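Cleaning and Conditioning Smooth Upholstery

Applies to leather and to coated leather-look fabrics. Does not apply to suede, nubuck or anything with a nap. Check the tag under the seat cushion or on the dust cover first. If the tag is missing, treat the surface as coated fabric and leave out the conditioner.

Dry cleaning comes first
Vacuum with the soft brush attachment on low suction. Work from the top of the back down to the seat, then the arms, then the gap behind the cushions. Grit left in a seam will scratch when it meets a wet cloth. For button tufting, hold the crevice tool just off the surface and follow with a dry 1-inch paintbrush, turning it once around each button. Do not pull on buttons to reach under them. The twine behind is often tied to nothing stronger than a scrap of webbing.

Washing solution
Mix 7 ml of plain dish soap into 1 liter of lukewarm water. More soap leaves a film that picks up dirt within days. Wring the cloth until it no longer drips. Wipe one panel at a time, seam to seam, and go over it with a second cloth dampened in clean water. Dry with a towel immediately. Leave the piece for 15 minutes before judging the color. 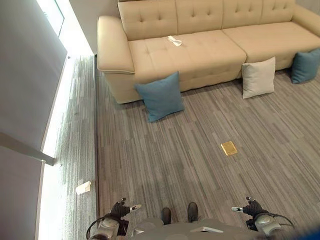
Cream-colored sofa with a button-tufted back and padded arms. Light covers need the rinse pass on every panel.

Ink and dye transfer
Blue marks from denim come off light covers in the first week or two and seldom after that. Use the washing solution twice before trying anything stronger. Alcohol lifts ink, but it also lifts the topcoat, so test it on the back edge below the seat line. Stop if any color shows on the swab. Melamine sponges are abrasive and leave a dull patch.

Conditioner (leather only)
Hapeta cream and the Herkmont lotion both work. Hapeta is thicker and needs buffing. Apply to the cloth, never directly to the panel, and keep it out of the tufting, where it dries white. Twice a year is enough, once in December when the heating is on.

Placement
Keep 11 inches between the back of the sofa and a radiator. Surfaces near a heat source held above 145°F will stiffen and crack along the folds.

See also: Ploltden wax on wooden feet; replacing cushion zippers.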